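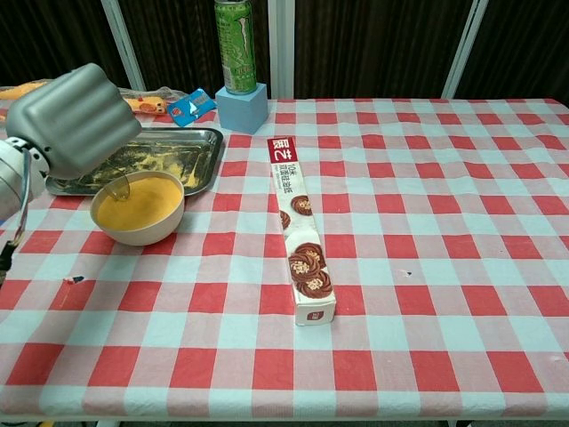
At the Nondholm laboratory in Seveck, the choice of a gripper is settled in the kitchen. The laboratory spent May comparing two hands on the same arm: a soft, ridged model with rounded fingers, and the Venter parallel jaw that has served its workshop for years.

The trial covered 11 household tasks, among them lifting a spoon out of a bowl of batter, moving a metal tray and picking up a long box of baking paper. Each hand made up to 2000 attempts under the same controller, with the same camera settings. Staff reset the table by hand after every run.

Results differed by object. The soft hand completed 87 of its first 103 spoon lifts, a clear lead over the jaw, which often turned the handle as it closed. On the baking paper the order was reversed. The jaw held the box level, while the soft fingers let the far end drop.

Cleaning proved a larger concern than expected – flour settles between the ridges, and the laboratory now allows time for wiping them down before each session.

Nondholm will keep both hands in use for the present. A second round, with a new wrist camera from Rosden, is planned at the same site and will add thin plastic bags and drink cans to the list of objects.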